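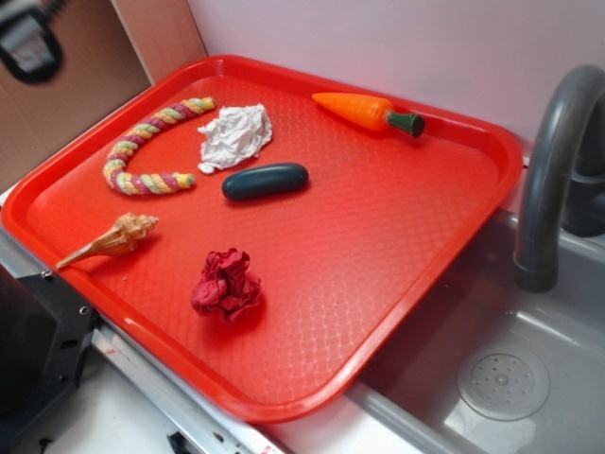

4.2 Das Tablett als Zwischenort

Wer längere Zeit in fremden Küchen sitzen und zuhören darf, lernt bald, dass Aufräumen in den meisten Haushalten aus vielen kleinen Vertagungen besteht. In den Gesprächen, die wir in Burkelgate führen konnten, kam fast jede Familie irgendwann auf eine Stelle zu sprechen, an der Dinge erst einmal bleiben dürfen: eine Fensterbank, die Schale neben der Tür, die unterste Treppenstufe. Sandberg nennt solche Stellen in seiner früheren Arbeit »geduldige Flächen«, und wir übernehmen den Ausdruck gern, auch wenn Arvid Sandberg selbst ihn inzwischen etwas zu freundlich findet.

Von den 40 besuchten Haushalten nutzten 11 für diesen Zweck ein Tablett. Das hat uns zunächst überrascht, denn ein Tablett ist ja eigentlich zum Tragen da. Es hat aber einen Rand, und dieser Rand wirkt auf die Bewohner offenbar wie eine Erlaubnis. Auf einem rotorangen Kunststofftablett (Abbildung 1) liegen ein geflochtenes Seilspielzeug und ein zerknülltes weißes Papiertuch dicht beieinander, Dinge also, die man in einem Schrank kaum je zusammen fände. Eine Gesprächspartnerin meinte zu ihrem eigenen Tablett, was darauf liege, sei »noch nicht unordentlich« — eine Wendung, die uns durch die ganze Auswertung begleitet hat.

Textilien nehmen dabei eine Sonderstellung ein. Man faltet sie, wenn sie einen Platz haben, und lässt sie als Knäuel liegen, solange über sie noch nicht entschieden ist; so jedenfalls haben es uns mehrere Familien ganz unabhängig voneinander erzählt. Das Falten wäre demnach weniger eine Frage der Sorgfalt als des Abschlusses, und wir möchten dafür plädieren, es in künftigen Tagebuchstudien gesondert zu erfassen.

Abbildung 2: Rosafarbenes Tuch, ungefaltet, auf rotoranger Fläche. 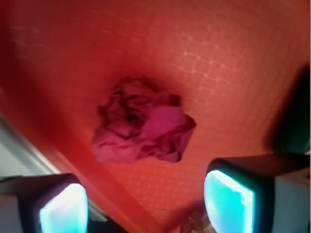 4.3 Verweildauer und Räumungsanlässe

Wie lange bleibt nun etwas auf einer geduldigen Fläche? Die Tagebücher enthalten 1.101 Einträge, und sie sind, das sei gleich vorweg gesagt, sehr unterschiedlich gründlich geführt. Am häufigsten wird Besuch als Anlass zum Räumen genannt, danach das gemeinsame Essen. Im August, als viele Familien verreist waren, brechen die Einträge fast überall ab, weshalb wir diesen Monat getrennt betrachten.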